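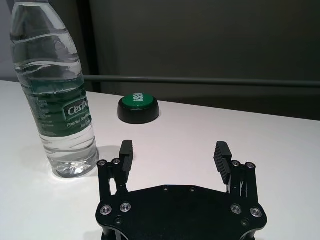

Week 6 of the robotics elective and my group has the arm until September. Our task is pressing the green TEST button without touching the water bottle next to it.

We've called the project Penby. Hooman Asadi wrote the planner, I'm doing the grasp code and the labelling.

So far we've logged 200 runs by hand. The target is 1200 before we train anything, so lunch hours are spoken for.

Clear plastic is the hard part. The depth estimate is fine on the label and poor everywhere else — we're treating the bottle as a cylinder for now.

Fingers stay open on the approach, then close above the button and push down as one. Pushing with a single fingertip kept sliding off the dome.

Next job is moving the bottle to seven set positions and repeating the lot. Code goes up once Hooman has tidied his half.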